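Bin picking cell, yellow cable loop and clamped bin: recurring pick offset
Cell Setup and Maintenance > Small cells

kkoller
The cell is a KUKA arm over a large gray open-topped bin clamped to a wooden tabletop. Mixed small parts in the bin, slender-finger gripper. Since we re-dressed the arm in May, picks near the left wall land off target toward the right. Picks in the middle are fine. Tool calibration was redone twice and came out the same both times. The parts are a mix: blocks, a disc, a clear cup. The offset doesn't depend on which one is being picked.

Current dressing: yellow cable and black bundle tied together, one big loop around the orange joint housing, then back up along the gray link. The gripper wires come down separately beside the finger.

What would you check first?
Kilian

g_moges
Bin position. If the calibration repeats and the middle is good, I would stop touching the tool. How is the bin located? Clamps hold it down but they don't locate it. If someone leaned on it, your wall model is wrong and the planner will shorten the reach on that side to stay clear.

kkoller
Clamps at the corners, no stops. The cross in blue tape on the tabletop is our only reference.

g_moges
Tape is good for telling you that something moved a lot. Screw two stops to the table on one long side and one on a short side, push the bin against them, then clamp. Retouch the four top corners and compare with the stored frame.

usaarinen
I disagree with starting there. A shifted bin gives you the same offset everywhere, unless the planner is clipping, and he should see that in the log. An error that grows toward one side and started with the re-dressing points to the cable. A loop that size pulls when the wrist turns away from it. On our Joswood cell the bundle was tied too short at the wrist end and the gripper bracket flexed under the load. Calibration never caught it, as all the calibration poses were with the wrist near neutral.

Test: jog to a bad pick pose, stop, put an indicator on the gripper body. Have the bundle lifted by hand with the drives off and watch the needle.

g_moges
Drives off, brakes on, fine, but then you only measure the bracket and whatever play is in the joint. It won't tell you what the arm does under control.

usaarinen
The bracket is what I want to measure. The controller has no idea the bracket is bending.

rhauser
Both are cheap to check, so do both. Order matters though. Retouch the bin corners first and write the numbers down. If you cut ties first and the offset goes away, you still don't know whether the bin frame was any good.

Also look at the far wall. Ours is worn ragged along the inner side and we get bad depth there. We lost a day at Anditz to a wall fit that followed the worn strip instead of the actual surface.

kkoller
Corners retouched. Largest deviation 5 mm, left side, in the direction Gadisa predicted. Updated the frame. Offset is smaller but still there on the left.

Indicator on the gripper body, bundle lifted: needle moves 6 tenths. So Urho has a share in it too.

usaarinen
Six tenths at the body is more than that at the tip of a long finger. Cut the ties at the top of the loop, give it more slack toward the wrist, retie loosely and run joint 6 to both ends of the travel you really use. Keep the small gripper connectors out of the load path. They should never carry any pull.

s_schwaiger
Before you add slack: a bigger loop hangs lower. In a bin with sloping sides it can catch the rim when the arm reaches into a corner. We had a Nurmi dress kit that did this and it took 37 picks before it showed up. I would move the tie point up the link and leave the loop size alone.

usaarinen
Moving the tie point is the same thing with more work.

s_schwaiger
It isn't. The length between tie points changes, the sag doesn't. Run the four corners at low speed and watch the rim in either case.

kkoller
Moved the upper tie point as Seraina described. Indicator now reads under one tenth. Ran 57 picks, all from the left half, no visible offset. Stops for the bin are on order, until then I check the corners at the start of each shift. I have not touched the wall model yet, our far wall has the same kind of wear Reto mentions, whitish strip with chipped patches.

rhauser
Mask a band along the strip and fit the wall from what is left. And repeat the indicator test after a week, new ties settle.

kkoller
Will do both. State of the cell with the new tie point:

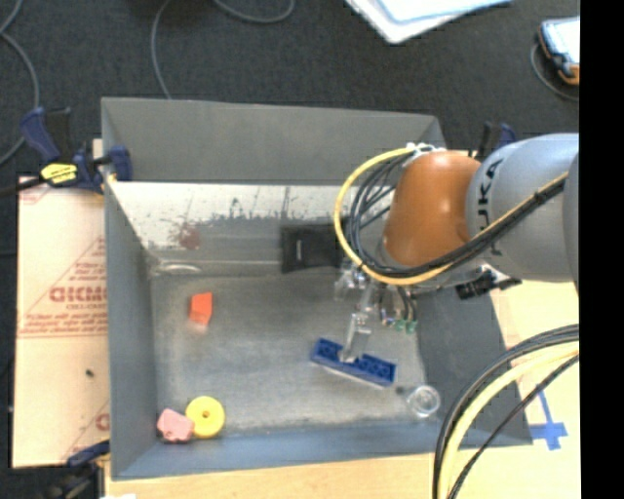 The stops go on the near side and the right side, so the clamps can stay where they are. I'll post the corner values once they are in.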